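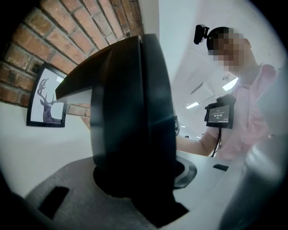

Housing and Advice Caseworker, Asylum Support

Stougaard Refugee Advice
Location: Wusden
Hours: 30 per week, spread over four or five days
Contract: 2 years, with a possible extension if funding allows
Apply by: 8th January

Stougaard Refugee Advice gives free, confidential advice to people who are seeking asylum or have recently been granted protection. We work from an office in the center of Wusden and run a weekly outreach session in Billura, where many families are housed while they wait for a decision. Last year we opened 600 new cases. Most concerned housing, the end of support payments, or letters that people had received and could not read.

We are looking for a caseworker to join our advice team. The job is mainly about what happens after a decision arrives. A person who gets refugee status often has only a short time to leave their accommodation, open a bank account, register for benefits and find somewhere to live. A person who is refused may need a lawyer quickly. You will help people with both situations.

What you will do

Hold your own caseload and see people by appointment and at drop-in sessions.
Explain decision letters and deadlines in plain language, through an interpreter where needed.
Apply for emergency and longer-term housing on behalf of clients, and challenge refusals.
Refer people to immigration lawyers and keep track of whether they have been taken on.
Run the Billura session every other week.
Keep case notes up to date in Clerkano, our case management system. Training is given.
Write short anonymous case summaries for our yearly report, due each November.

You will not give legal advice on asylum claims themselves. That work is done by our two accredited advisers and by outside law firms.

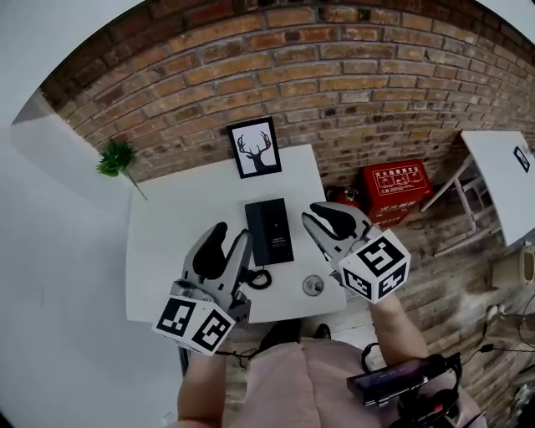
Phone work takes up a large part of the week. Caseworkers call housing offices, landlords, schools and support providers, and the wait to get through can be long. You should be comfortable staying polite and firm on a call, and starting over with a new person when you are passed along. It is simple desk work in many ways – a white table, a brick wall and a list of numbers to call – but a family's housing can depend on it. Calls with clients are often three-way calls with an interpreter, and you will need to speak in short sentences and leave room for the other two people.

What we need from you

Experience of giving advice or doing casework, paid or unpaid. It does not have to be with refugees.
Good written and spoken English.
A working knowledge of housing or benefits rules, or proof that you can learn a rule-heavy subject quickly.
Careful record keeping.
The ability to hear about violence, detention and family separation and still carry on with the practical task.

Useful but not required: Arabic, Tigrinya, Dari, Kurdish or French; a driver's license; your own experience of the asylum system. We welcome applications from people with refugee status and from anyone else who has the right to work. We cannot sponsor visas for this post.

What we offer

Paid leave plus public holidays, a workplace pension, and monthly supervision with an outside counselor. Travel to Billura is paid. The office is on the ground floor and has step-free access. Working from home is possible one day a week once you have finished your first three months.

How to apply

Send a résumé and a letter of no more than two pages telling us how you meet the points under "What we need from you." Please do not include a photo or your date of birth. Applications are read without names attached.

Shortlisted candidates will be invited to an interview at the Wusden office. It includes a 15-minute written task based on a decision letter, and we send the questions in advance. Interview travel costs are refunded on the day. The person appointed will need a background check before starting.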